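Chapter 2
Keeping Records in a Small Office

44 shares | 2 comments

A business starts making records on the day it opens. Orders, bills, pay slips, leases and letters all have to be put somewhere, and someone has to be able to find them again. This chapter covers how small offices sort, store and finally discard their papers.

Consider Renley, a flower wholesaler run by Jadwiga Makowska. In its first year the firm kept 336 customer invoices in one drawer, in the order they arrived. When a buyer questioned a bill from March, Makowska spent most of a morning looking for it. By the next year there were 885 invoices, and the drawer no longer closed.
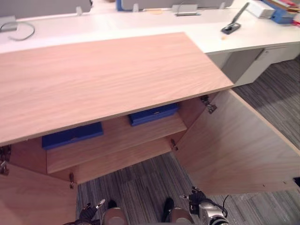 Figure 2.1 An open wooden cabinet with two dark blue boxes inside.

Records can be divided by how often they are used. Active records are needed every week or so and should be within reach of the person who handles them. Inactive records are rarely opened but must be kept for tax or legal purposes. They can go to a back room or another building.

Makowska's bookkeeper, Trevor Stockdale, began by separating the two groups. He then filed the active invoices by customer name and the inactive ones by year. Section 2.1 follows his work and introduces alphabetical, numerical and date filing. Section 2.2 explains the retention schedule, a list stating how long each type of record is held.

Key terms: active record, inactive record, retention schedule, cross-reference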